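Where does all the squash go? Noise, queues and leftovers in the Mellport school canteen

Term project report, Mellport, May 2021
Group: Hsin-yi Yen, Bogdan Munteanu, Shuk-fan Chiang (I did most of the writing, so "I" is Shuk-fan)

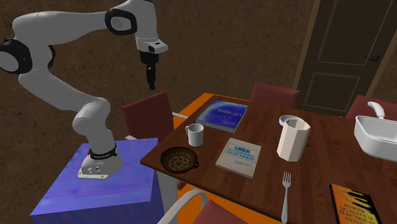 Our project is about lunch. More exactly, it's about why so much food comes back on the trays at our canteen and whether the colour and layout of the room have anything to do with it. Bogdan started us off by complaining that the canteen feels like a waiting room, and Hsin-yi said she always eats faster on the side with the green wall, and then we argued for most of a free period and had a topic. Colour turned out to be the bit I enjoyed most. Our canteen is a cool blue on the window side, and on the other side it's a sort of mustard yellow that I'd rather not talk about.

What we wanted to find out

We had two questions. Do people leave more food when the room is loud and the queue is long? And do people sitting on the yellow side leave more than people on the blue side? Mr Brandes (Uwe Brandes, our supervisor) made us cut a third question about music, which I was sulky about for a week, but he was right that we'd never have finished.

How we did it

We handed out 200 paper slips over the whole project, one per tray, and asked people to tick where they sat, how long they thought they'd queued and why they'd left anything. Then Bogdan stood at the tray rack with a kitchen scale and weighed whatever came back with a slip on it. He did this for 13 lunches and he would like it known that he did it wearing his good shoes. Hsin-yi took the noise readings with a phone app called Purport. It isn't a proper instrument and we don't claim it is, but it was the same phone in the same spot every time, so we think it's fair to compare one lunch with another.

We left out bones, peel and the little paper cups. We also left out drinks, which I regret now (see the title).

What happened

The scale went flat on the second lunch and we lost that whole set. We did an extra one at the end to make up for it. Not everybody gave their slip back either. Quite a few ended up folded into boats, and a couple had been eaten off, so we couldn't read the ticks.

The queue mattered more than we expected. On the lunches with the longest queues people left a lot more of the hot food, mainly vegetables, and the reason ticked most often was "ran out of time". Noise went up on the same lunches, so we can't really pull the two apart. Hsin-yi tried plotting them separately and the two lines go up and down nearly together — annoying, but there it is.

As for the colour, we found hardly any difference between the sides. I was properly disappointed! The yellow side left slightly more, but the yellow side is also furthest from the serving hatch, so those people sit down later. We should have thought of that before we started.

The squash

We only noticed this near the end. The orange squash jugs on the far tables were nearly always full when the bell went, and the ones by the door were nearly always empty. Sum-yee Chang in the kitchen told us they'd wondered about that too, and that it all gets poured away. She also told us the kitchen at Mondesbridge puts its jugs on one long table by the hatch. We'd have liked to go over and have a look, but visits weren't allowed while we were doing the project.

What we'd change

Weigh the drinks. Bring spare batteries. Swap people between the two sides halfway through, so that distance from the hatch doesn't spoil everything. I'd also make the slips smaller and thicker so they're no use for boats.

The school has said it will try letting the younger years in 20 minutes earlier from September, and Bogdan wants to go back with the scale and do the whole thing again. Hsin-yi and I have said yes, as long as somebody else does the tray rack for a few lunches. Mr Brandes has the full table of weights if anyone wants it, and the leftover slips are in the bottom drawer of his desk.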